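Rornura Shop Sync

Rornura keeps stock levels in step between a Breltar web shop and whatever you have behind the counter. I wrote the first version for Benavides, a garden shop in Himthorpe, and it has grown a lot since then (far more than I planned!). It now handles 2,046 products across 226 categories and still finishes its nightly run before the kettle boils.

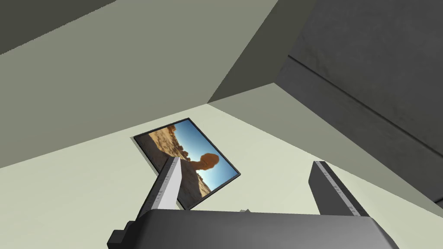

Fig. 1. Gripper with both fingers apart, simulated view.

Getting started

Copy settings.sample to settings.local, put in your shop address and key, then run the sync command with the dry-run switch. Please do the dry run! It lists every change and touches nothing.

Stock checks run every 30 minutes. You can go lower, but small shops rarely need it.
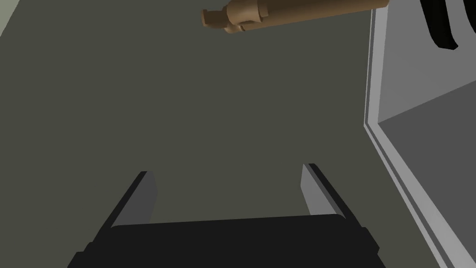 Themes are the bit I'm most excited about. Version 7 lets you set the colours of the stock page yourself, and I've become very fond of plain backgrounds: a flat, dark olive-grey like the surface in the render, with no pattern at all, makes the low-stock warnings really jump out. Put your colour in theme.base and reload.

Known problems

Product names with a slash in them get split in two. Gift cards are skipped.
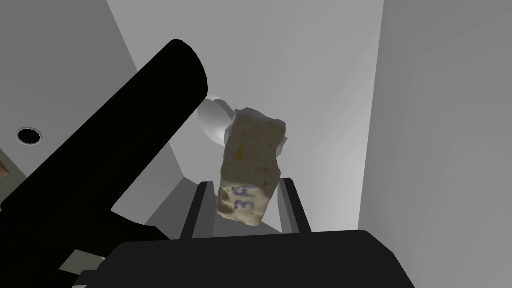 Refunds made at the till come through on the next check, so the web shop can lag a little on a busy Wednesday. A fix is on its way and testers are very welcome.

Looked after by Mhairi Sutherland. Bug reports and odd spreadsheets gladly received.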